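Workshop notebook, two-arm fruit table
7/25/26
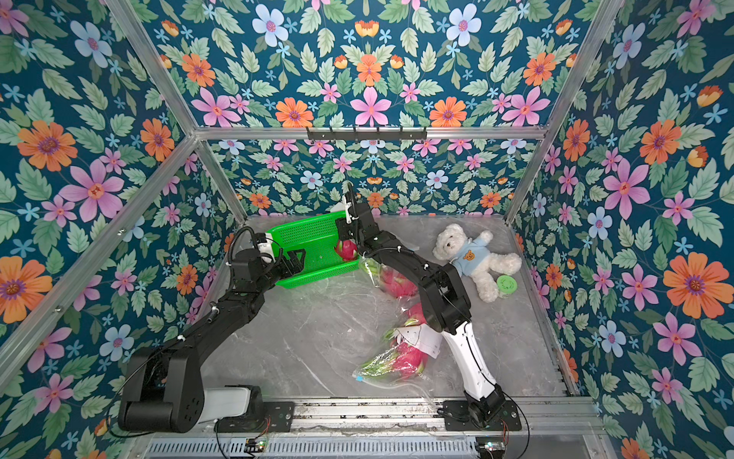 Long session on the grasp routine and the cable problem. Writing it up tonight while I still remember which changes went in before which, because last time I left it until the next weekend and got the order wrong.

Where things stood at the start: both arms homed, both grippers opened and closed on command, and the right arm had the old habit of stopping short when asked to reach far to the left. That fault has been on the list since May. The left arm was fine apart from a slow wrist.

Task for the day was the basket job. Dragon fruit, one gripper on the fruit, the other steadying the basket. We picked dragon fruit because the scales give the fingers something to catch on and because a round smooth fruit had already been covered well enough. It is also a fruit that shows damage. If a finger closes too far the scales bend over and you know to back off the current limit.

Naming, for anyone reading this who was not here when we settled it: left arm is Olholm, right arm is Wetel. The config files use those names, so does the terminal output. Please stop using "arm 1" and "arm 2" in commit messages. The numbering in the driver is the other way around from the numbering on the power strip and it has already cost us one afternoon.

Reach fault on Wetel

Started with this. Commanded Wetel to a spot over the right end of the basket, fingers down. It stopped early, same as before, with no error in the log. Moved the target closer in small steps until it completed. Then went back out one step and it stopped again, so it is repeatable.

Checked the joint limits in the config against the limits written in the firmware. They did not match on the elbow. The firmware value was tighter by 12 degrees. I think it dates from the first bench test when the arm was clamped near the wall and we did not want it swinging. Raised the firmware limit to match the config, power cycled, homed again, and it went to the target on the first try. Ran it out and back 19 times at low speed with no early stop.

Have not tried it at full speed. Someone should do that with a hand on the stop button before we call it closed.

The quiet stop is a separate complaint. When a joint hits its firmware limit the driver holds position and reports the move as done. It should report a fault. I looked at the driver code and the flag is there, it is read from the bus and then dropped. Two line fix, I think, but I did not want to change the driver on the same day as the limits. Put it on the list.

Cables

The corrugated cable over Olholm's wrist needs a decision. With the wrist pitched down over the basket it arches up high, and when the wrist rolls it wants to lean toward the other arm. I shortened the loop a little last time and the wrist got slow, so I let it back out today. Speed came back. That more or less settles the cause of the slow wrist: it was pulling against the cable.

So the length is right and the routing is wrong. Options I can see:

Move the tie point on the forearm back toward the elbow so the slack lies along the arm.
Print a guide that holds the cable on the outside of the wrist.
Leave it and keep the two wrists farther apart in software.

I would try the first one first. It costs a cable tie. The third is what we are doing now and it wastes a lot of the table, because most of the useful work happens where both arms can reach.

Checked the loop at Olholm's large lower joint by hand, power off, through the full swing. No rubbing that I could feel. The cable from Wetel's base bows out past the plate and it is possible to catch it with a sleeve when leaning in to reset the table. I have caught it once. It wants a clip under the front rail, and there is room for it in the wiring duct if the duct cover comes off first.

Grasp tests

Order of tests was loose fruit in the basket, then bagged fruit, then the soft toy.

Fruit in the basket. The basket is the shallow green one with the small holes. It is light enough that any sideways push moves it, so Olholm has to get to its end before Wetel goes down. I had the two moves starting together and Wetel got there first every time, nudged the fruit, and the basket turned. Put a wait in so that Wetel holds above the fruit until Olholm reports in position. After that the basket stayed where it was put for most runs. Lift worked when the fruit lay lengthwise to the fingers. When it lay across, one finger came down on the top of the fruit and pushed it into the bottom of the basket.

Fix for that is to turn the wrist to match the fruit, which means knowing which way the fruit is lying. For now I am typing the angle in by hand. Yes, that defeats part of the purpose. It lets us test the lift separately from the detection.

Bagged fruit. Worse, as expected. The clear plastic throws reflections and the detector gives a different outline every time the bag is touched. On one run it put the grasp point on a bright wrinkle well away from any fruit. The paper sheet lying on the front bag helps or hurts depending on where it sits. If it covers part of a fruit the detector splits that fruit into two. Grabbing plastic alone works better than I thought it would: the open finger hooks the film and the bag drags along the table. It will not lift it clear though, and the film pulled out of the fingers on every attempt to raise it.

Idea for next time is to come in flat and close on bag and fruit together with a wider opening. The current opening was set for the fruit without the bag.

Soft toy. The teddy bear is there for the opposite reason from the fruit, since squeezing it does no harm. I used it to find the top of the useful grip current. At the high setting the fingers closed right through the stuffing and the driver logged a stall, as it should. At the setting we use for fruit it held the bear by the belly and the shirt slid a little over the fur. Lifting it by one arm worked but it swings, and on one lift it swung into the small container with the green lid and knocked it over. Container is going farther off next time, or it comes off the table until we have a test that needs it.

Table and enclosure

The marble pattern top is not as bad for the detector as I feared. The pale veins were picked up as edges in a few images but never long enough to be called an object. Little scraps on the table are a bigger nuisance. A bit of something whitish and small was reported as an object more than once. Wipe the table down before each set.

The floral panels are staying for now. We argued about this one again. They make the detector's life hard, with all the pink and orange flowers behind pink fruit, and that is the point of having them up. When a run works against those panels it has worked against something. I would still like a plain set cut to the same size so we can swap and compare the two on the same day. The framing makes swapping easy enough, the upper back panel can be done without touching the slanting beams.

Front rail: specks all along it. Clean it before the mounting plates are moved again, or the grit goes into the groove and under the plates. Wetel's plate bolts took another small turn each when I checked. Olholm's were tight.

Software

Build is tagged 556. It has the wait between arms and the raised elbow limit in the config comment. It does not have the fault flag fix. The grasp planner is still Clutach and I have not touched its settings apart from the opening width, which I set back afterward. Baxter is the machine under the bench that does the logging, and its disk is getting full. I moved the May runs off it onto the shelf drive and deleted the local copies after comparing file sizes. If you need one of those, ask before you go plugging the drive in, it needs its own power supply and the supply is in the drawer with the calipers.

Log timestamps for the two arms drift apart over a long session. By the end they were off by 7 milliseconds. It does not matter for these tests. It will matter when we try handing a fruit from one gripper to the other.

To do

Full speed reach test on Wetel, two people present.
Driver: pass the joint limit flag through as a fault.
Move the tie point on Olholm's forearm, then recheck wrist speed.
Clip for Wetel's base cable.
Wider opening for the bagged fruit, new config entry so the old one stays as it is.
Read the fruit angle from the detector and stop typing it in.
Clean the front rail.
Plain panels, get a price for sheet in the same thickness.
Sync the clocks at startup.

Both arms are parked and the power is off at the strip. Fruit went into the fridge in the kitchen, second shelf, marked as test pieces. Please do not eat them, they have been on the floor.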